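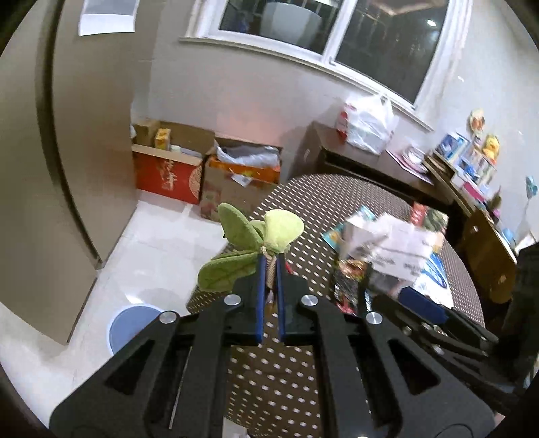 Green plush seedling with felt leaves, over a dotted brown tablecloth.

Storing Comic Books at Home

Bag each issue in a 2 mil polypropylene sleeve with an acid-free board behind it. The coated side of the board faces the back cover. Fold the flap over and tape it to the sleeve, keeping the adhesive clear of the cover.

Stand the books upright in a short box. Fill it until they hold each other up but still slide out without force. A half-full box needs a spacer – otherwise the spines curl.

Keep boxes off concrete floors and away from outside walls. I moved 200 issues out of the basement in January and had to replace the bottom row of bags.

Newsprint from older runs yellows fastest. Check those bags first and change any that have gone cloudy or wavy.

Label the short end of the box with title and issue range, in pencil.

Tegan Ellery, 2021-05-19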